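Zweiarm-Tischsystem Natholm von Padby im Test: Kleidung auf Bügel hängen, und was dabei schiefging

2. Juli 2019
Kategorie: Testberichte / Tischrobotik

Seit März steht das Natholm bei mir in der Werkstatt. Zwei kleine Arme auf einer gemeinsamen Grundplatte, je ein Greifer, dazu die Steuersoftware von Padby in der Fassung, die im Frühjahr ausgeliefert wurde. Ich habe das System für Arbeiten mit Textilien gekauft, konkret für das Aufhängen von Shirts in Kindergröße auf Holzbügel. Für starre Teile gibt es genug Testberichte, für Stoff habe ich keinen gefunden, mit dem ich etwas anfangen konnte.

Vorweg das Ergebnis: Die Mechanik ist ordentlich, die Software brauchbar. Beim Greifer am rechten Arm hatte ich einen Fehler, den ich als Sicherheitsproblem einstufe. Der größte Teil dieses Berichts handelt davon.

Aufbau

Die Montage dauerte einen Nachmittag. Die Anleitung ist knapp, die Drehmomentangaben für die Schrauben am Armfuß fehlen in der gedruckten Version und stehen nur in der PDF-Datei. Die Kabel sind lang genug, für meinen Geschmack sogar zu lang. Kabelbinder liegen bei, Kabelclips nicht. Wer an den Handgelenken Schlaufen stehen lässt, sollte vor dem ersten Programmlauf jede Achse einmal langsam über den ganzen Bereich fahren.

Die Kleiderstange ist nicht von Padby, sondern aus dem Zubehör von Gromcombe. Die Eckverbinder halten. Bei Berührung mit dem Arm verschiebt sich das Gestell etwas, danach stimmen die eingelernten Positionen nicht mehr. Ich habe die Füße inzwischen markiert.
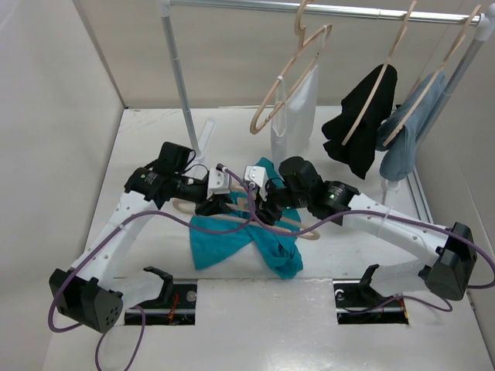
Ein Durchgang besteht bei mir aus vier Abschnitten: Bügel aufnehmen, Shirt am Kragen öffnen, erste Schulter einführen, zweite Schulter nachziehen. Der letzte Abschnitt ist der schwierige. Ein Arm muss den Bügel halten, der andere zieht den Stoff darüber, und beide arbeiten dabei gegeneinander. Wie viel Kraft im Spiel ist, erfährt die Steuerung nur indirekt über den Motorstrom.

Der Fehler

In der dritten Woche blieb der rechte Greifer während des Nachziehens geschlossen, obwohl der Befehl zum Öffnen gesendet war. Die Software meldete »Greifer offen«. Der Arm fuhr weiter zur nächsten Position und zog Bügel und Stoff mit, der linke Arm hielt dagegen. Ergebnis: ein gebrochener Bügel, ein Splitter auf dem Boden vor dem Tisch und eine ausgerissene Naht. Ich stand daneben und habe den Netzschalter gedrückt. Die Stopptaste in der Bedienoberfläche hatte vorher nichts bewirkt.

Das Protokoll habe ich danach durchgesehen. Zwischen dem Befehl und der Meldung lagen 46 Millisekunden. So schnell kann dieser Greifer nicht öffnen. Die Software bestätigt also nicht die Stellung der Finger, sondern nur, dass der Befehl herausgegangen ist. Solange alles funktioniert, fällt das nicht auf. Klemmt der Greifer, fährt der Arm mit falschen Annahmen weiter.

Bei der Stopptaste war es ähnlich. Der Stoppbefehl wird in dieselbe Warteschlange gestellt wie die Fahrbefehle und erst nach dem laufenden Bewegungsabschnitt ausgeführt. Im Handbuch heißt die Funktion »Sofortstopp«. Das ist falsch beschrieben, und bei einer Maschine, neben der man mit den Händen arbeitet, halte ich es für nicht hinnehmbar.

Ursache und Nachstellen

Ich habe danach 500 Durchgänge laufen lassen und nur auf den Greifer geachtet. Zweimal blieb er wieder hängen, beide Male rechts und beide Male mit Stoff zwischen den Fingern. Ohne Stoff ließ sich der Fehler nicht erzeugen. Meine Vermutung ist, dass sich eine Falte in das Gelenk der Finger zieht und der Motor wegen der Strombegrenzung nicht mehr dagegen ankommt. Warum nur rechts, weiß ich nicht. Getauscht habe ich die Greifer noch nicht.

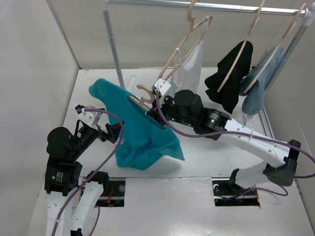 Am Kragen ist das Risiko am größten. Dort liegen mehrere Lagen übereinander, und der Bügelhaken ist nah an den Fingern. Ich lasse den Arm jetzt vor dem Nachziehen kurz anhalten und frage die Fingerstellung direkt am Motor ab. Weicht sie vom Sollwert ab, werden beide Arme angehalten. Das kostet bei jedem Durchgang 300 Millisekunden, damit kann ich leben. Die Abfrage ist in der Programmierschnittstelle vorhanden, aber nicht dokumentiert. Gefunden habe ich sie in der Bibliothek Feng, auf der die Padby-Software aufbaut.

Außerdem hängt jetzt ein richtiger Not-Aus-Taster in der Zuleitung der Motoren. Zu beachten ist, dass die Arme ohne Strom absinken — Bremsen gibt es nicht. Was darunter liegt, bekommt das Gewicht ab.

Reaktion des Herstellers

Padby hat nach neun Tagen geantwortet. Die Rückmeldung des Greifers soll mit dem nächsten Update geändert werden, ein Termin wurde nicht genannt. Zur Stopptaste kam der Hinweis, sie sei keine Sicherheitsfunktion. Im Handbuch steht das an keiner Stelle. Einen Ersatzgreifer hat man mir ohne Diskussion angeboten, er ist noch unterwegs.

Was sonst auffiel

Die Wiederholgenauigkeit reicht für Textilien gut aus. Die Motoren in den Schultern werden bei längerem Betrieb deutlich warm, abgeschaltet hat sich bisher keiner. Die Kalibrierung nach dem Einschalten ist umständlich und muss für jeden Arm einzeln bestätigt werden. Glatte Baumwolle greift er besser als Rippstrick. Dünne Träger verliert er oft.

Wertung

Mechanik: gut
Software: befriedigend
Dokumentation: mangelhaft
Sicherheit im Auslieferungszustand: ungenügend

Ich behalte das Gerät. Empfehlen kann ich es zurzeit nur Leuten, die einen Not-Aus selbst fachgerecht nachrüsten und die Greiferabfrage selbst schreiben können. Für Schulen und Kurse würde ich das Update abwarten. Sobald der Ersatzgreifer montiert ist, wiederhole ich die 500 Durchgänge und trage die Zahlen hier nach.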